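Jikon Bin Picking Set – Common Questions

Print this page | E-mail this page

Updated in July. Short answers, we're collecting most days. If yours isn't covered use the contact form.

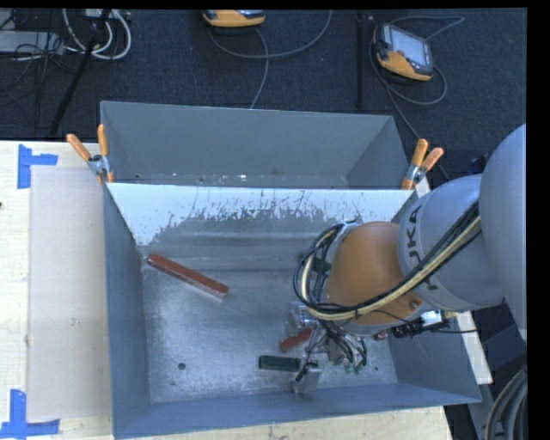
How many episodes are in it?
3,511 in the current release. The first one had 3,000, all from Burville. Bostbridge added the rest.

What counts as an episode?
One grasp attempt. Starts when the arm leaves home, ends when the gripper opens again or the timer runs out. Timer is 6 seconds after contact.

Do you keep the misses?
Yes. All of them. The grasp scorer needs bad examples as much as good ones, so please don't filter them out and then write to us that it grabs at everything. Label is in the "outcome" column – 0 miss, 1 held, 2 held then dropped.

Who decides the outcome?
Gripper reading first, then a person checks the drops. A few early ones got labeled 1 when they should of been 2. Fixed list is in the notes file.

Why so few parts in the bin sometimes?
On purpose. Full bins are easy to collect from and you get lots of picks per hour, but the last few parts are where the model falls over. Parts near a wall, parts by the divider, shiny ones. So 600 episodes are near-empty bin only. Use them as a held-out test if you like, we do.

Does the divider ever move?
Between sessions, yes. Never during. Position is saved per session, in mm from the back wall.

Can I use my own bin?
Sure. Tape your corners first and redo the calibration any time the bin gets bumped. Even a small bump. Most of the "model got worse overnight" mail we get is this.

Are the picks scripted or driven by hand?
Both. Random grasp points to start, then the model picks and we step in when it gets stuck. Column is "source". Don't mix them up when you split, the hand driven ones are much cleaner.

Is the Nwachukwu split the same data?
Same episodes, diferent split – by part instead of by session. Harder. Scores are not comparable.

When is the next release?
When the labels are checked. No date yet.

Print this page | E-mail this page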